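Equipment planning for the Kadatberg room: gallery and notes

Page kept by Thitima Siriwan. Last changed August 30, 2026.

This page is for the people who will sign the equipment request in January, and for the colleagues who asked me what the money is for. The budget sheet alone does not explain much. I put the work next to the numbers, so you can see which things are used every day and which things we could share or buy later.

Please read the notes before the gallery. They are short.

What we are asking for

The request has two parts. The first part is for hand-held grippers, the kind a person carries and moves by hand to record a task. The second part is for everything around them: tables, cables, chargers, storage, printed markers, spare fingertips. Last year we planned the first part very carefully and forgot most of the second. We paid for this mistake with small orders every few weeks, each one with its own delivery fee.

We compared two suppliers. Navoleck sells a complete set, and the price includes training for one day. Tokel sells the parts separately, and you must do the assembly yourself. The Tokel offer is cheaper by 857 dollars for each pair, but this does not count our hours. Janaína Fagundes assembled one pair as a test and needed 3 working days, including one afternoon of looking for the right screws. After that, the second pair would be faster, of course.

There is also a small workshop, Đỗ, which makes fingertips to order. We would like to keep them in the plan whichever supplier is chosen. Fingertips wear out, and a fixed price for 100 pieces is better for us than buying four or five at a time.

About the numbers

We ask for nearly 3,000 dollars for consumables and small parts. Some of you told me this looks high. It covers one full year and it replaces the small orders I described before. If the amount must be reduced, please reduce the storage first and leave the markers and fingertips as they are. We can live with ordinary boxes. A recording session with a damaged marker has to be repeated.

Furniture is not in this request. We will continue with the tables and chairs we have, and the building pays for the lights and the floor.

Power is still an open question. Cables from the table to the floor are acceptable when two people work, but with four or five people walking by I would prefer sockets closer to the tables. Janaína has asked for a quote and I will add it when it arrives.

Gallery

The text under the picture names the budget line it belongs to, so you can find it in the sheet.

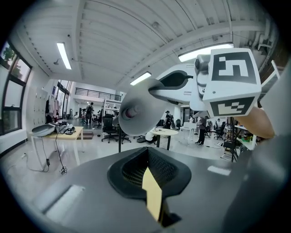 A white gripper with its marker cube and large gray cone fingertip, held by hand in the open work area. Budget lines: grippers, fingertips, markers.

The cone shape is one of the parts we would order from Đỗ. Wide fingertips take more space in a drawer than flat ones — please remember this when you look at the storage line. The cube goes with the gripper, but the printed markers on it are a separate line, and we want two spare sets for each cube.

The table on the left, with a gray gripper and small electronics on it, is what I mean by "the things around". Its black cables go down to the floor, and this is the subject of the open question about power.

Next steps

Comments on the two suppliers can go to me, and comments on assembly hours to Janaína. If you prefer the Navoleck set, please write also what we should take out to pay for it. I will put the corrected sheet here together with the power quote.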